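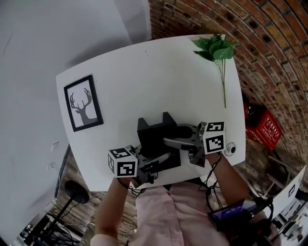
Fig. 2. Demo table with the hand-held gripper over the black stand.

4.3 Running the table demonstration on an open day

Allow 20 minutes. The Clesirar brochure says less, but its authors have never had visitors leaning in.

1. Lay out the framed deer picture and the artificial sprig. Leave the middle of the table for the stand.
2. Check that both marker cubes are firmly fixed to the gripper.
3. Lead the cables back towards the operator — they will snag sooner or later, whatever the fitting sheet promises.
4. Switch on the forearm unit and wait for its screen to light.
5. Hold the gripper over the stand and begin.

Note: Tell visitors that a person is doing the work. Povilas Vasiliauskas let 51 guests at Cleltgate believe otherwise, and the questions afterwards were awkward.

Caution: Do not promise that a robot will repeat the task. We have yet to see that claim hold up outside the Toom workshop.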